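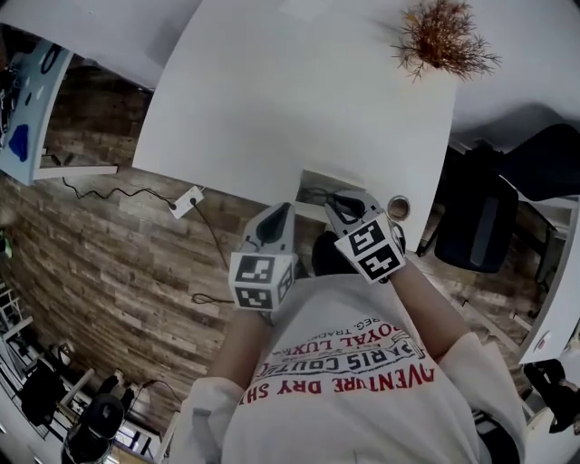
5 Putting the desk frame to its first use

Before you begin this section, the Lenau frame must be fully assembled, the top must be screwed on and all five adjustable feet must be in place. If one of the feet is missing, go back to Section 4. Do not put a book or a piece of cardboard under the leg instead.

Allow one hour for this section. Most of this time is waiting for the control box to finish its first learning, and during this waiting you must stay near the desk.

5.1 Choosing the position

1. Place the desk where it will stay. After the levelling in 5.2 it should not be moved more than is needed for cleaning.

2. Leave a free space of 5 cm between the back edge of the top and the wall. The top moves straight up and down, but the cable tray behind it is a little wider than it looks in the drawing.

3. Check what is above the desk. The top rises higher than many people expect, and a window handle, a shelf or a sloping ceiling can be in its way. With a monitor on an arm, check the top edge of the monitor also.

4. Check what is below the desk. Drawer units, bins and computer cases must be lower than the lowest position of the top.

Caution: Do not place the desk over a floor heating outlet. Warm air dries the grease inside the legs, and the desk will become noisy.

Note: On thick carpet the feet sink for the first few days. Do the levelling once now and repeat it after one week.

5.2 Levelling

1. Lower the top as far as it goes. If the desk is not connected yet, it is already at the lowest position, as it was delivered.

2. Put a spirit level on the top, first along the front edge and then from front to back.

3. Turn the foot at the lowest corner anticlockwise until the bubble is in the centre. Work on one foot only, then look again.

4. When the four outer feet are right, turn the centre foot down until it touches the floor. It should touch but not carry. If you feel resistance, you have turned it too far - go back half a turn.

5. Press with your hand on each corner. The desk should not rock.

If the desk rocks although the bubble is in the centre, the frame is twisted. Loosen the eight screws of the cross bar by one turn, press on the corners again, and tighten the screws in the order shown on the label under the top.

5.3 Connecting the Trakix control box

The control box is already fixed under the top. It has three sockets for the motors, one for the handset and one for the power cable.

1. Make sure that the power cable is not in the wall outlet.

2. Push the motor plugs into the sockets marked M1 and M2. You should hear a click. The socket M3 stays empty on this model and its rubber cover stays on.

3. Push the handset plug into the socket marked H.

4. Lay the cables into the tray. Leave a loose loop near each leg, so the cable is not pulled when the leg moves.

5. Connect the power cable to the control box first and to the wall outlet last.

The handset shows four lines. If it stays dark, take the power cable out of the wall, wait 300 seconds and try again from step 2. In most cases one of the plugs was not pushed in completely.

Caution: Do not use an extension cord together with other strong devices such as a heater or a laser printer. The motors need their current at once when they start, and the control box can switch itself off.

5.4 First learning

The control box does not know yet where the lowest point is. It must learn this one time before the memory buttons can be used.

1. Remove everything from the top, also light things.

2. Press the DOWN button and hold it. The top goes down slowly, stops, comes up a very small distance and stops again.

3. Keep holding the button until the four lines change to a number. If you let go too early, nothing is damaged, but you have to start again.

4. Press the UP button and drive the desk to its highest position, then back to the lowest. Do this twice. Keep your hands and knees away from the cross bar.

5. Wait 20 minutes before you do anything else. The motors may be warm after the two full journeys and they need this rest.

If the handset shows E4 during the learning, one leg has met resistance. Look for a cable that is too tight. If it shows E7, the two legs are not at the same height, and you should repeat steps 2 and 3.

5.5 Storing a sitting and a standing height

1. Sit on your chair with both feet flat on the floor. Move the top until your forearms lie level and your shoulders hang down without effort.

2. Press M, then 1. The handset blinks two times.

3. Stand up, with the shoes you normally wear when working, and find the standing height in the same way.

4. Press M, then 2.

Do not copy the height of a colleague. A difference of two centimetres is small on paper, but after an afternoon of typing you will feel it in the neck.

For the first days we recommend to stand for short times only. Change the position when you feel that you are leaning on the desk.

5.6 Load and care

The top may carry up to 400 newtons, spread evenly. Do not sit on the desk, and do not drive it up or down while somebody is leaning on it.

Clean the top with a soft damp cloth and a little dish soap. The Kaewmanee oil in the small bottle is only for the screw threads of the feet. It must not come on the top, where it leaves a yellow mark that cannot be removed.

Check all visible screws once a year. In August, if your building is very humid, the drawer may run a little stiff - this goes away by itself when the air is drier.

5.7 If you need a spare part

Write down the part number before you contact the Culeck service desk. It is printed on a grey label on the inside of the left leg. For the handset of this model the number is 2244. Please keep the old part until the new one is fitted and working.

Continue with Section 6 if you ordered the privacy panel. If not, go to Section 7, Child lock.

Revision of this section: 2025-09-04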